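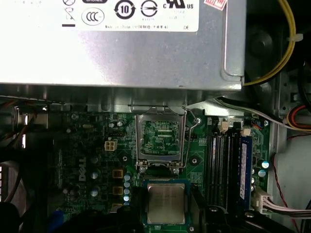
Netzteil mit Prüfzeichen, darunter die grüne Dell-Hauptplatine

Ablage Endau im Test: Prozessorhalter für den Werktisch

Wer gebrauchte Bürorechner aufrüstet, legt ausgebaute Prozessoren meist irgendwo ab. Der Halter Endau von Lumico soll das ordnen. Geprüft wurde er am offenen Dell-Desktop. Das Netzteil blieb eingebaut; es überspannt den Bereich über der Platine und engt den Zugang von oben ein. Kabel vor dem Eingriff zur Seite binden.

Der Sockel selbst ist unkritisch, solange der Prozessor senkrecht abgehoben und nur an den Kanten gefasst wird. Die Kontakte liegen im Sockel und verzeihen kein Verkanten.
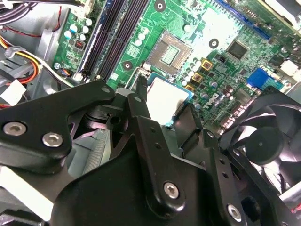 Prozessor vor dem leeren Sockel, links davon der Verriegelungshebel

Der Halter ist eine hellgraue Kunststoffplatte. Der Prozessor steht hochkant im Schlitz, beide Seitenkanten bleiben zum Greifen frei. Nach 27 Einsteckvorgängen war kein Abrieb messbar. Das Spiel im Schlitz beträgt etwa 2 Zehntelmillimeter, was für den Zweck genügt.

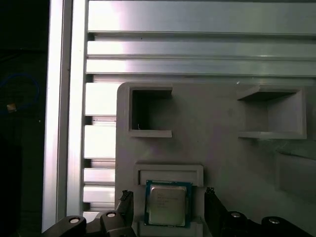
Weniger überzeugt die Beschriftung: Der Schlitz trägt keine Typangabe, die Anleitung nennt lediglich die Kantenlänge. Wärmeleitpaste muss vor dem Einstecken vollständig entfernt sein, Reste lassen sich aus dem Schlitz nur mit einem schmalen Spatel lösen. Ein Deckel fehlt.

Wertung: 13 von 15 Punkten. Abzug für Beschriftung und fehlenden Staubschutz.

Test: Mairéad Mulcahy, 21. Februar 2021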